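Stone, Tile and Counters > Restoring and Repair
Thread: Brown marble top, refinish or replace?

oxbow_lane
21/07/2026
We bought a house in Tavanthorpe in May and it came with a brown marble top on the dining room sideboard. White and cream veins all through it. I like it but my wife doesn't. There are dull rings near one end where somebody set down glasses, and the sealer is gone. Water leaves a dark spot that takes an hour to fade.
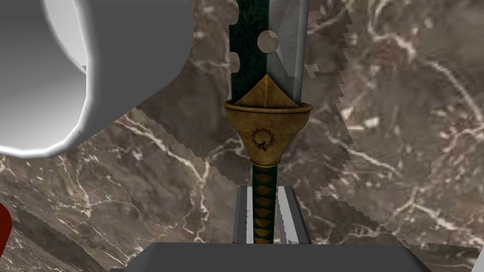
I got two prices. Chisholm Stone wants $963 to come out, hone the whole top and seal it. A new quartz top from the same people, installed, is $2965. The cabinet underneath is solid and we are keeping it either way. Has anyone had brown marble honed, and did it lose color?

tack_and_grout
It will look lighter after honing. Dark marble gets most of its depth from the polish. Ask them to do a test patch at the back and look at it dry, in daylight, before you agree to the rest.

The rings are etching. Sealer doesn't stop etching, it only slows down stains. People mix those up all the time.

marlow316
$963 is high for one sideboard. I did mine with diamond pads and a wet polisher I rented. Took a weekend and made a mess, but it came out fine.

tack_and_grout
I would not tell a first timer to put a wet polisher on a piece he can't replace. One low spot and you see it every time the light comes in from the side.

marlow316
It was my first time too. Hand pads exist. Start at a high grit and stop if it looks wrong.

pinefield
Replace it. I lived with marble for five years and wiped up after everyone the whole time. Lemon, wine, salad dressing, all of it leaves a mark. Quartz I don't think about.

oxbow_lane
It's a sideboard, so no cooking happens on it. Mostly plates and a lamp. I'm leaning toward honing. The other half of the argument at home is the wall color. My wife says brown stone needs a pale wall or the room turns into a cave. I want to go dark red.

hettie_b
I'd go dark. Pale walls with brown stone can look like a bank lobby from the eighties. We have Dollwood in a deep maroon in our dining room, flat finish, three coats over gray primer. Don't skip the gray primer – red over white takes forever to cover.

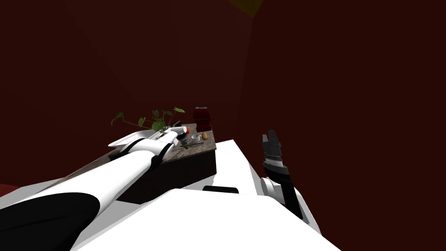 Dark maroon wall with a small tabletop in front of it.

pinefield
Maroon and brown together is too much for me. You would need every light on at noon.

hettie_b
Depends on the windows. Ours face south and it's fine. In a north room I might stop at wainscot height and keep the top cream.

oxbow_lane
Ours face west. Maybe a sample board first.

tack_and_grout
Do the stone before the paint. Honing throws slurry and they never mask as well as they say.

For sealer afterward I use Korell, the solvent one. Wipe it on, wait ten minutes, buff off everything that's left. If it dries on the surface you get a haze and have to go over it again with more sealer to lift it.

marlow316
The water based one works too and doesn't stink up the house.

tack_and_grout
It does, but I've had to redo it sooner.

oxbow_lane
Thanks all. I called Chisholm and they will do the test patch at no charge if I bring the top in. Has anyone moved a marble top that long in a pickup? Flat or on edge?

hettie_b
On edge, always. Strap it to something stiff.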